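Gestão de Condomínios e Manutenção Predial
Notas da aula 2 -- Orçamento anual e fundo de reserva
Quinta-feira, 31 de janeiro de 2019

1. Despesas correntes

O orçamento anual separa as despesas que se repetem todos os anos (limpeza, eletricidade das partes comuns, seguro, elevador) das que aparecem em intervalos longos. As primeiras estimam-se pelos valores do ano anterior, corrigidos pelos contratos já assinados. As segundas não entram aqui -- vão para o fundo de reserva, tratado no ponto 2.

O caso de trabalho é o edifício Gradby, com 38 frações. O interior das frações fica fora do orçamento comum: pavimentos, pintura e portas interiores são encargo do proprietário.
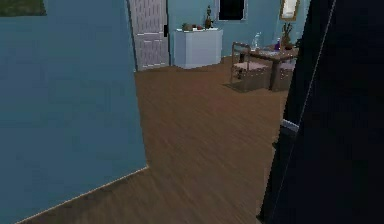

Durrani perguntou se uma infiltração vinda da cobertura, quando estraga o soalho de uma fração, continua a ser despesa do proprietário. A resposta é negative em regra: a origem está numa parte comum, e a reparação do dano segue a origem. Convém verificar primeiro a apólice do seguro.

2. Fundo de reserva

O fundo paga obras de conservação: cobertura, fachada, colunas de água, substituição de equipamentos. No exercício, cada fração do Gradby contribui com o mesmo valor. Na prática a repartição faz-se pela permilagem, e é assim que deve ser feita no trabalho escrito.

O saldo em dezembro era de 3.636 euros. A assembleia aprovou uma reparação de 3.000 euros na cobertura. O que sobra não chega para outra intervenção do mesmo valor, e o plano tem de dizer em que ano ela volta a ser possível.
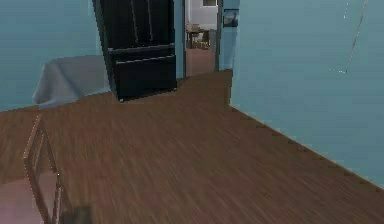 O dinheiro do fundo fica em conta separada. Usá-lo para cobrir atrasos nas quotas é um erro frequente e difícil de corrigir depois, já que a reposição raramente é votada.

3. Inventário e vistoria

Antes de orçamentar, faz-se uma vistoria. A ficha Lekach, distribuída na aula anterior, tem uma linha por elemento: localização, material, estado, última intervenção. Os campos sem informação ficam em branco e não se preenchem por estimativa. 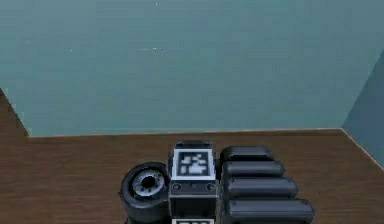 Fig. 3. Mesa castanha e parede azul-petróleo.

As paredes registam-se por divisão. Manchas, fissuras e tinta solta levam anotação própria, com a altura a que se encontram. As portas registam-se à parte: folha, aro, ferragens.

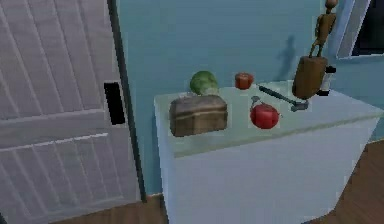
Fig. 4. Porta branca almofadada, parede azul-clara.

Leitura para a próxima aula: caderno Skendley, capítulo sobre quotas em atraso. Trazer a ficha preenchida para um edifício à escolha.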